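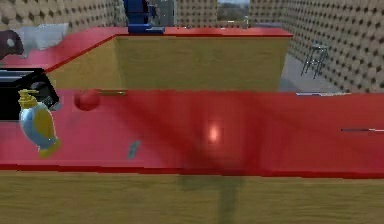 Irena Ziółkowski keeps the equipment budget for Brasisville on one spreadsheet with two tabs. The first tab is what the company wants. The second is what it can pay for before the year closes.

Brasisville plans and installs robot arms for small commercial kitchens and break rooms. It has 11 employees, and most of its planning is done in simulation before any hardware is ordered. Ziółkowski took over purchasing there after several years of buying packaging machines for Purkau, and she says the habits carried over.

"At Purkau we paid for floor space twice on one job," she said. "We bought the machine, then we found out we had to move a wall to get the service door open. So when I came here I asked what we check before we sign. They showed me the simulator, and I said fine, then that goes first and the purchase order goes second."

The project on her desk now is a single arm for a counter-height workspace, ordered by a client called Skerner. The room was modeled with red counters on wood-grain fronts and the kind of things that end up on a counter, a soap dispenser and a ball among them. Volodymyr Kuzmenko, the engineer on the job, runs the reach tests.

"I want to know where it stops being useful," Kuzmenko said. "The catalog gives you a reach number. That number is to the flange, with nothing mounted. You put a tool on it and a cable on the tool, and you put the base where the client will let you put it, and you have a different number."

He tests from more than one viewpoint. Floor clearance gets its own pass, and he said clients tend to forget it when they send in a room drawing. 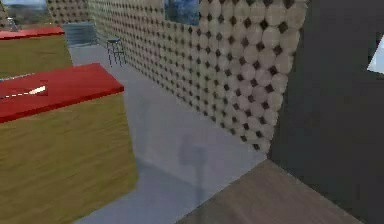
The simulated room from a low angle, with the counters at left and a bar stool against the far wall.

"They measure the counter and they measure the door," Kuzmenko said. "Then someone has a stool, or a cart, or a trash can. I put the furniture in. If the arm has to stay clear of a person sitting down, that can change which model we quote."

For Skerner, the choice came down to two arms. The longer one costs $3,759 more once the heavier mount is included. Ziółkowski had the longer arm in the budget through the summer. Kuzmenko's tests moved it out.

"He showed me that most of the work was inside the short arm's range if we shifted the base," she said. "There was one corner it couldn't get to. I asked the client whether they cared about that corner, and they called back the same afternoon and said no."

Part of the money saved went to items that had been left off the first quote. Ziółkowski set aside $2,610 for spare gripper pads, a second cable set and a day of on-site training. She said the spares line is the one clients try to cut, and that she argues for it every time.

"A cable is cheap. Waiting nine days for a cable is not cheap," she said. "I have the emails from the people who waited."

The software is a separate question. Brasisville pays for its simulator by the seat, and the license comes up for renewal in October. Kuzmenko would like another seat so that Myroslav Maksymiv, who does the mounting drawings, can open the rooms himself. At present he works from exported views and sends questions back.

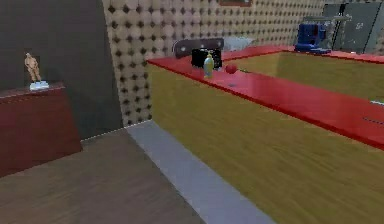 Maksymiv puts the cost of that arrangement in hours. "I ask Volodymyr for a distance, he's in a meeting, I wait, I draw something else," he said. "Then he gives me the distance and I have to remember what I wanted it for." He kept a log of those requests for a month and gave it to Ziółkowski, who attached it to the budget request.

She has not approved the seat yet. The renewal price depends on the term, and she wants to see the three-year offer next to the one-year offer before she commits. She is also holding a quote from Zakharchenko, a reseller that bundles simulator seats with support hours. Kuzmenko doubts the support hours would get used.

Asked what she would tell a company buying its first arm, Ziółkowski said to get the mount, the tool and the safety equipment priced on the same page as the robot, and to ask who pays for the electrician.

"Ask that one early," she said. "On our second job it was us."

The Skerner order is due to go out once the client signs off on the base position. Kuzmenko has one more run to do first, with the tool cable routed along the other side.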